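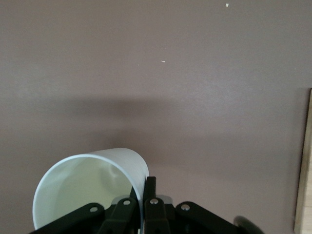 Repainting a kitchen table: what did you use and did it last?

Started by komska_aarti

Hi everyone, long-time reader and very occasional poster. I've inherited my aunt's old kitchen table, the big one we all did our homework at, and I'd love to paint the top a dusty pink or a soft mauve, something in that family. The legs I'm leaving alone. My husband thinks I've lost my mind (he'd like it sanded back and oiled and that's the end of it), but the top has had so many lives already, with burn rings and texta marks and one very deep gouge from the year somebody tried to carve a pumpkin on it, that I don't think oil is going to make it pretty.

What I'm stuck on is the finish. I really want a flat matte look. I don't like shiny tables, they remind me of the dentist. But we eat at this table three times a day and I've got two boys who treat a plate as a suggestion. Has anyone done a matte painted top and had it hold up? I've been quoted $430 to have it done by a fellow in town and I'd rather have a go myself first.

Cheers, Aarti

Reply from rostam_m

Welcome Aarti! I've done two of these, one good and one bad, so I can at least tell you about the bad one. I used leftover wall paint, flat, in a lovely grey, and I was so pleased with it that I had the neighbours in for tea the same evening. Within a fortnight it had a tide mark from every cup in the house. Wall paint just isn't made to be scrubbed. The second time I used a proper water-based enamel in a low sheen and waited the full time on the tin before putting anything on it, and that one is still going in my daughter's flat.

My honest advice is to give up on dead flat and go for low sheen or satin. You'll stop noticing after a week.

Reply from nobuhle_r

I'm going to disagree with Rostam there, very gently, because I think he's right about the wall paint and wrong about the rest! I've had a matte painted table for over 13 years now and I love it as much as the day I finished it. The trick is in the topcoat. You do your colour in whatever decent enamel you like and then put three thin coats of a dead matte water-based poly over it, with a light rub between each one, and I mean light, like you're dusting a cake. I used the Davura one but I'm sure there are others.

A couple of things I'd pass on. Stir it, don't shake it, and keep stirring as you go, as the stuff that makes it matte sinks to the bottom and you'll end up with shiny patches at one end. And please fill that gouge first, however charming the pumpkin story is. Crumbs find their way into any little dip and you'll be at it with a toothpick every morning like I was with my mum's table.

Reply from rostam_m

Fair enough, Nobuhle, 13 years is a good run. Do you find it marks when you wipe it, though? Mine used to go shiny wherever the cloth went most often, right in front of where I sit.

Reply from nobuhle_r

It does a bit, yes, I won't pretend otherwise. My spot at the end is smoother than the middle. I think of it as the table getting to know me. I only use a soft damp cloth and a drop of dish soap, and never the scratchy side of the sponge.

Reply from naz_russo

Hello all. I did painting and decorating for a living until my knees had other ideas, so forgive an old bloke for going on a bit.

Everyone talks about the paint and hardly anyone about the prep. Aarti, you said it's had many lives. Is there an old varnish on there, or wax, or oil? If your aunt was a furniture polish sort of person (mine was, you could have skated on her sideboard) then you need to get all of that off before anything else. Sugar soap, rinse, let it dry, sand with 120, wipe, then a good bonding primer. If it's a dark timber, use a stain-blocking primer or you'll get brown bleeding up through your nice pink and you'll be cross for a month. And if there's any old paint in the layers, get a lead test kit before you go near it with sandpaper, especially with the boys about.

Then small foam roller, not a brush. Thin coats. A bit of fine texture from the roller is no bad thing on a matte top either, it hides a lot.

On the colour, I'd buy a sample pot and paint a big bit of cardboard and leave it on the table for a few days. Those dusty pinks are devils. Lovely at breakfast, and by six in the evening they've gone the colour of liver.

Reply from jamshid_s

Nazareno is spot on about the colour changing. We did our table in a mauvey sort of brown and in the shadow of the pendant light it looks like a different paint altogether, much greyer. My wife likes it and I've come around.

I'll be the one to say it though: have you thought about not painting it? A table you did your homework at, with texta marks and all... I stripped my grandfather's in 2000 and made a beautiful job of it and I've regretted it ever since. You can't get those marks back. A tablecloth costs a lot less than $430.

Reply from komska_aarti

Oh Jamshid, now you've got me teary at my desk. I did think about it, truly. I've taken photos of every mark, and my cousin traced the texta drawings onto baking paper so we can keep them. But my aunt painted that table herself at least twice that I can remember (it was bright yellow when I was little!) and I think she'd be pleased to see it have another go.

Which does answer Naz's question, there's definitely old paint under there, so thank you for the lead warning. I'll pick up a kit before I do anything at all.

Nobuhle, did you do the edges in the matte as well?

Reply from nobuhle_r

I did, and I'd give the edges an extra coat. That's where belts and chair arms and small boys all bump into it. Mine chipped at one corner in the second year and I touched it up with a kid's paintbrush.

Reply from naz_russo

Agree on the edges. Just take the sharpness off them first with a bit of fine paper, paint never wants to stay on a sharp corner.

Reply from rostam_m

I still say satin! But do post how it goes, Aarti. If you start in September you'll have decent drying weather and can leave the windows open.

Reply from komska_aarti

September it is. We'll be eating off the ironing board in the meantime, I've told the boys it's camping.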